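Pralen insertion project: where the software stands at the end of February

Hi all at Sollari,

I promised a shorter one this time, so I'm skipping the hiring news (there isn't any) and going straight to the code. Big picture first: the planner rewrite is in, the force controller is in better shape than I dared hope in the fall, and the perception side is still giving me gray hair. We're on schedule for the second milestone and a little behind on the third, and I'll get to why.

The planner first. You may remember that the old one treated the whole computer case as one big box with a hole in the top, which was safe and also pretty useless, because half the good approach angles got thrown out. Dima Mansour replaced it with a proper mesh of the case and its insides, and now the arm will come in low over the power supply if that's the shortest way. Planning time is down to 90 milliseconds on the lab machine. I still catch myself waiting for the old pause! The cables aren't in the mesh, though. They move, they droop, and every case has them routed differently, so for now we wrap the worst bundles in a fat keep-out zone and take the loss in reachable space.

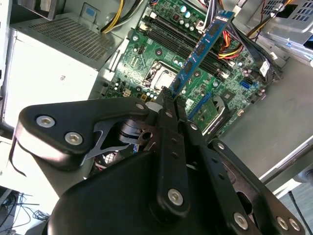
Memory insertion is what most of the controller work went into this quarter. The old routine pushed straight down until it felt resistance and then pushed harder, and I'm glad we don't do that anymore. The new one works from a tilt: with the stick pinched between the two fingertips and leaning over the slots like that, one end of the lower edge can find the groove first, and then the controller rotates the stick upright while keeping a light side load on it. Across our last 300 attempts on the test board we had 19 failures, and I went through every log by hand (a long evening, lots of tea). Most were the stick sliding a little in the fingers during the rotation. We've added a slip estimate to the state the controller tracks, and if it climbs past a threshold the arm backs off and regrips. That's merged, but I don't have a fair comparison for you yet, so please don't quote me a number!

Perception, then. We find the slots from the wrist camera, and the trouble is that the gripper itself hides a lot of the board exactly when we'd like to see it best. Right now we take a look from higher up, fix the slot pose, and trust the arm's own joint readings for the last stretch. It mostly holds. What I'd like is a tracker that keeps updating from whatever bits of the board are still in view, and Dima has a branch that does this with the edges of the CPU bracket and the slot row. It drifts when the light changes. I've asked for two more weeks on it, and that's the piece of milestone three that's late.

On tooling, the thing I'm happiest about is the replay viewer, which we named Khalaf. You drag in a log and get the camera view, the forces and the planner's intended path on one timeline, and you can scrub back and forth through it. Before this we had 5 separate scripts, each with its own idea of what the clock said. If anyone on your side wants a login, just shout.

One question for you. The folks at Wundeo asked whether the regrip logic could be released as a standalone package. I'd love to say yes, but our agreement is fuzzy on code written under the grant, so could someone check before I answer them?

Spending is where we said it would be, and the sheet is in the shared folder as usual. Next up for me are the slip threshold tuning and a first try at power connectors, which I expect to go badly for a while.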